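Search products, parts, posts
Category: Robots & Automation / Bench Frames & Mounts

Rotada Two-Arm Bench Frame Kit

Posted May 28, 2025 by Nam-gil Ra

The Rotada is an open-front frame for mounting two small robot arms side by side on one aluminum rail. It suits a garage bench or a shared workshop where the arms have to stay put between sessions and keep the same spacing every time.

Each kit ships flat from our Clenport shop with the front rail, rear corner posts, two square mounting plates in black, a length of slotted cable channel, fasteners and hex keys. Arms, controllers, power supplies and wall panels are not included. The plates come blank or drilled. If you want them drilled, send us the bolt pattern for your arm with the order.

Assembly

Plan on an afternoon with two people. Square the rail to the posts before you tighten anything, then bolt the plates down and set the arms last. The cable channel runs under the rail at the front. Leave a generous loop at each elbow – a tight cable will pull its connector loose when the arm folds back. Tie the cables along the forearm and check them again after the first few hours of running.

Walls and floor

Three sides can be closed in with any light panel. Plain white melamine works, and so does hardboard with leftover wallpaper pasted over it. Sheet vinyl is fine for the floor and easy to replace when it gets scuffed. Glue it at the corners only.

Orestis Michailidis built his at the Pancombe shared workshop in January, using the drilled plates, and has been running bag-handling trials on it. His one complaint was the older cable channel cover, which popped off when bumped. Kits sold now have the deeper clip.
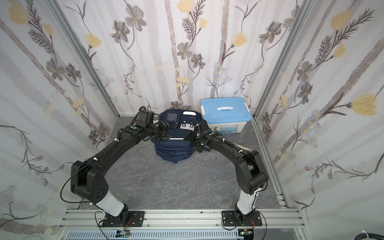
Both arms on the front rail, working at a navy backpack.

Price and ordering

The kit is $493 plus shipping. Pickup at Clenport is free, weekdays only. Allow seven business days for drilled plates. Spare plates and channel are also stocked by Theodorakopoulos – ask for the Rotada parts by name, as their own rail uses a different slot.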